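Chang-ho Yook had been cooking for other people for 22 years before he was asked to feed children. He now plans the lunches at Drulholm, a primary school with 74 students, and says the first term was harder than any restaurant he worked in.

"I made a lentil pie I was proud of," he says. "Most of it came back."

He stopped changing the whole menu at once and began putting one unfamiliar thing beside food the kids already knew. Cucumber went first, cut thick and served plain. Capsicum took longer.

"Some of them wouldn't have it on the plate. So we put it in a bowl in the middle and left it alone. By March they were reaching for it."
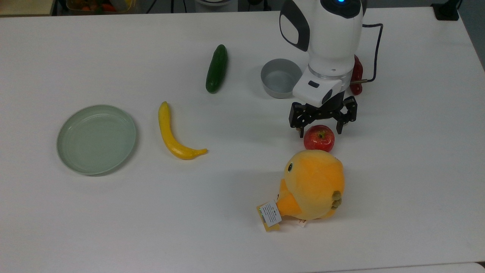

*Cucumber, a red pepper and an apple, with a plate and a small bowl.*

Yook keeps notes on what gets eaten in a program called Pluko, though he prefers the exercise book by the sink. The kitchen opens at 6 am and lunch goes out in two sittings, the little ones first. Fruit comes from Ciobanu, a grower up the road, who sells him the apples that are too small for the shops.

"Small is good – a five-year-old can't finish a big one."

Money is tight. A new oven was quoted at $1270 and he is still using the old one, which runs hot on the left side. He turns the trays halfway through.

Next term he will spend a morning a fortnight at Tosau, the smaller school across the river, where lunch is still sandwiches from home. He plans to start with soup.

"And bread," he says. "They'll eat the bread."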